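Flivora gripper comparison

The Flivora gripper comparison is a simulated benchmark in which end effectors for a single robot arm are tried on household pick-and-place tasks. It was set up at Stavton by Agnes Lie and Folke Ekström. The arm stands on a fixed pedestal in a furnished room, and only the gripper model and its controller settings change between runs.

Background

Earlier tests at Stavton used a bare table, which made most two-fingered designs score alike. The bathroom layout was added in June to bring curved surfaces, tight clearances and thin objects into the same workspace. Each gripper is run through 2,000 trials with randomized object poses.

Approach phase

In the approach phase the arm brings the open fingers over the target from above and stops short of contact. Flat, irregular parts are the hardest class, as the fingers must close on a narrow feature or an edge.
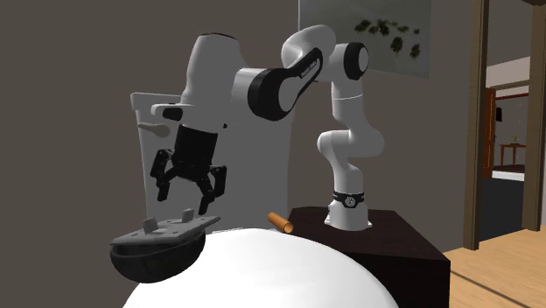 Eskil Lindqvist objected that a top-down approach favors grippers with long fingers, and asked that side approaches be scored as well. The request was accepted for flat parts only. Side approaches are limited by the wall and by the reach of the wrist, and they are reported in a separate table.

Holding and placement

A grasp is accepted when the object stays between the fingers for 3 seconds after lifting. Placement is scored by the distance between the object and its goal pose at release. Closing force is capped at 65 percent of the rated value for every gripper, so that stronger motors gain no advantage on thin parts. The parallel-jaw Parsons model and the linkage-driven Flirura model are the 2 designs with complete results. Contact friction is held constant across both.
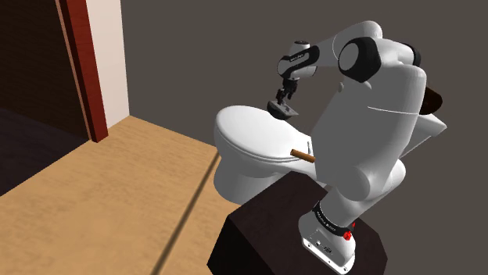
Limitations

Results depend on the contact solver and have not been matched against hardware. Ingegerd Nygård's review noted that simulated fingertips do not deform, which lowers scores on rounded objects.

Related articles
Parallel-jaw gripper
Linkage-driven gripper
Contact solver
Wrist camera calibration
Stavton table-top tests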